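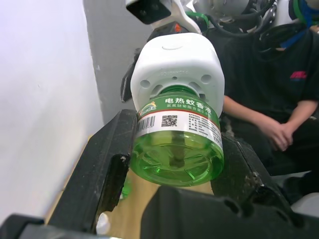
4.3 Slip faults during refill seating

The refill task ends with one arm holding the bottle and the other holding the heater unit while the neck is seated in the socket. We logged 1178 attempts on the Ilano cell over July, and 18 of them were stopped by the force limit. All 18 occurred in the seating phase. None occurred during picking. Dorota Jasińska reviewed the joint torque logs for each stop and found the same pattern: a slow rise in lateral load at the bottle wrist, a short drop as the bottle rolled between the fingers, then a spike when the neck met the side of the socket.
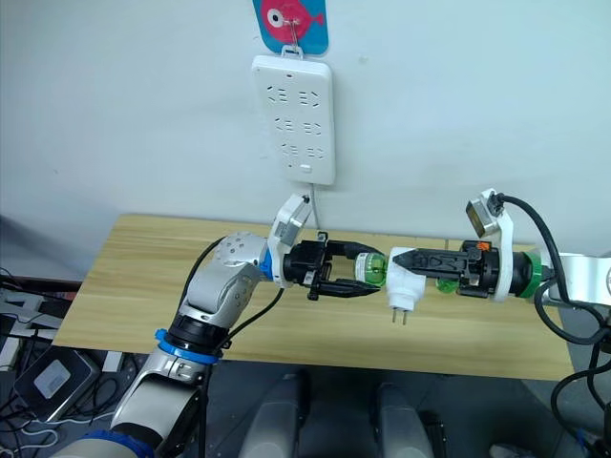
The Vostel controller treats the two arms as independent until both grippers report contact. During that interval neither arm yields to the other, and any offset between the two grasps is taken up by the plastic. The heater unit makes this worse. Its prongs point down towards the table during the transfer and it is held only by the tip of one gripper, so a small lateral push turns the unit about the fingertip. The controller has no measure of that rotation. It records a closed gripper at the expected width and carries on. 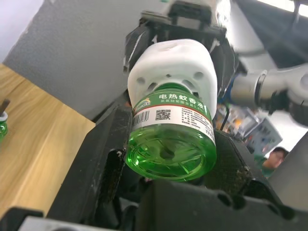 Figure 6. Bottle and heater unit at the seating stage, wrist camera view.

Three causes were considered. Supply voltage was ruled out from the logs. Calibration drift between the arm bases was measured before and after each shift and was too small to explain the offsets. The remaining cause was loss of friction at the fingers. Grip force had been set low to avoid crushing the bottle, and the value was never revised after the fingers had worn. Raising it removed the slip in bench trials but marked the bottle wall, and we did not adopt it.

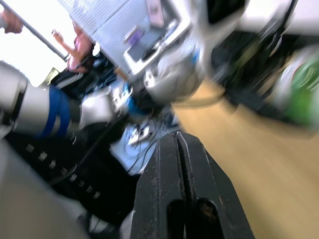

A second fault concerns the retreat move after a force stop. In the original Stoneo recovery routine the arm withdrew at full joint speed, with no check on the space behind it. The wrist camera is of little use as a safeguard here. The fingers stay sharp in a fast view while most of the background smears, and a person standing beyond the bench becomes hard to separate from the equipment. Natalina Barbieri rewrote the routine so that the arm holds position, releases torque gradually and retreats at 20 per cent of its former speed. The operator must confirm the retreat from outside the marked zone.

With the new routine and replacement finger pads we repeated the seating phase 3000 times on the Brzozowska bench. The lateral drop seen in the earlier logs was still present in a few runs – all with worn pads – but no run reached the force limit. Pad wear is now checked at each shift change.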